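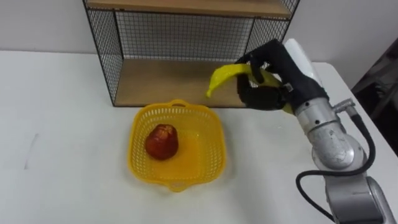 Figure 3. Banana held over the table before the place step; the apple is already in the basket.

4.2 Grasp hold and release planning

The planner in Nenex treats each item as one short task with its own goal pose. When the fingers are closed, the wrist path is computed again, and the basket rim is kept as an obstacle with a margin of 30 mm. For long fruit we found that the grasp near the middle gives smaller error at release. The goal is chosen in the free part of the basket floor.

Search Search this journal

The control loop runs at 100 Hz. Shemweta's earlier version planned only once, and the path was often too close to the handle.

We use cookies to improve your visit. Accept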